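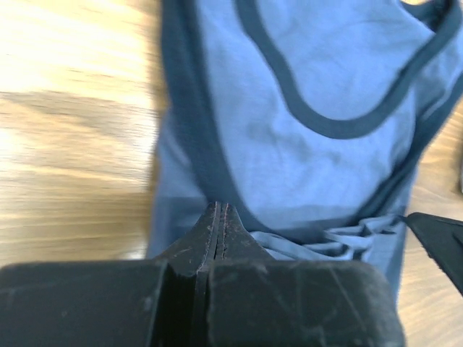
# Print the Flat Measurements on the Label

22/06/2018

A size label on a shirt carries one letter or one number. The letter does not refer to a dimension. It refers to a chart, the chart belongs to the seller, and the seller can revise it between seasons without changing the label. I think the letter should be demoted to a stock code, and that the label should state the dimensions of the garment itself, laid flat, in inches.

The data already exists. Every factory works from a spec sheet that lists chest width, body length, shoulder width, armhole depth and hem width, each with a tolerance. Inspectors measure against that sheet before the goods ship. The numbers are then dropped, and the customer gets the letter M.

I buy plain sleeveless shirts from two shops in Stusstead and, by mail, from Prosia. In April I measured the medium from each source before the first wash. The narrowest and the widest differed by 2 inches across the chest. All of them were inside the published size chart, since each chart gives body measurements as a range and says nothing about how much ease the pattern adds. Ease is a design decision. A loose shirt and a close one can both be cut for the same body, and the buyer has no way to recover the difference from the label.

## The usual objections

The first objection is that customers do not know their own measurements. They do not need to. They need one shirt that fits and a ruler. Comparing a garment with a garment avoids the body entirely, and with it the problem of where a person's waist is supposed to be.

The second objection is that cloth stretches, so a printed width would be false precision. This has some force.

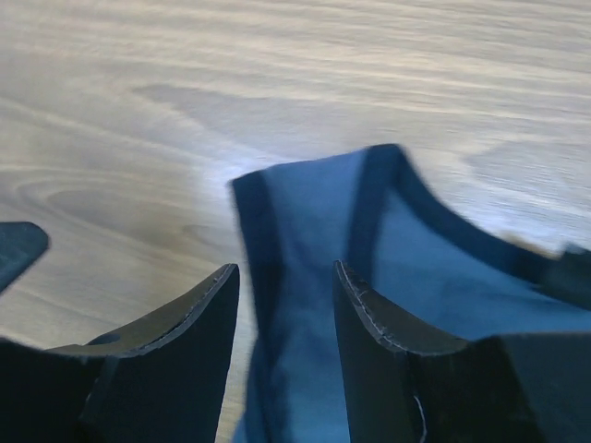
A width means little unless the method is stated with it. Knit fabric in particular will give a different reading depending on whether it has been smoothed, pulled or allowed to rest, and two careful people can disagree by more than the tolerance. Blue fabric pinched and held above a wooden tabletop is in no condition to be measured: it is hanging from its grip, and whatever width it has is partly a product of that. The same fabric should be put down on a hard surface, smoothed by hand without tension, and left for 5 minutes. Then the ruler is laid from underarm seam to underarm seam. A label could refer to this procedure in a few words, "flat, relaxed, unwashed," and the objection would be answered for most purposes.

Shrinkage is a separate matter and should be a separate number. Snorradóttir, the knitwear mail-order house, prints length before washing and length after on its hang tags. The hang tag is the wrong place, as it goes in the trash on the first day, but the content is right. I would move both figures to the sewn label and drop the paragraph on brand heritage to make room.

The third objection is cost. Labels are printed in batches already, by size and by fiber content. Adding four figures per size changes the artwork file and nothing else on the line. Grolum, the label software used by a small maker I have done some pattern work for, has 26 text fields in its standard template. Most are blank.

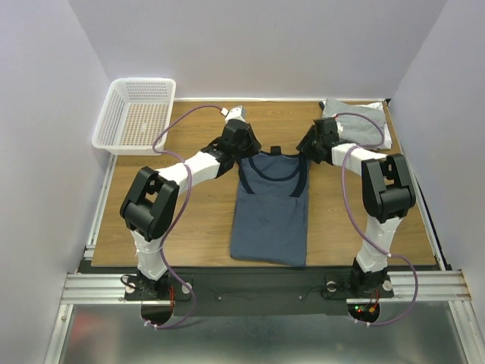
## What should be listed

For a sleeveless shirt I would require the following:

- Chest width, 1 inch below the armhole
- Body length, from the high point of the shoulder to the hem
- Shoulder strap width at the seam
- Neck depth, measured to the edge of the trim and not to the seam behind it

The last item is often done badly. Trim around a scooped neckline can take up a visible share of the depth, and spec sheets differ on whether it is included. Either convention works if it is written down.

Hem width can be left off for straight cuts. For tapered cuts it should be added, and I would accept a shorter list elsewhere to get it.

Tolerances should be printed too, though I expect resistance there. A maker who prints a half-inch tolerance is inviting returns at five-eighths. My view is that those returns are coming back anyway, recorded as "did not fit," a reason that tells the factory nothing it can use. A return marked "chest over tolerance" can be traced to a cutting lot.

The letter sizes can stay on the shelf tags, where they help with sorting.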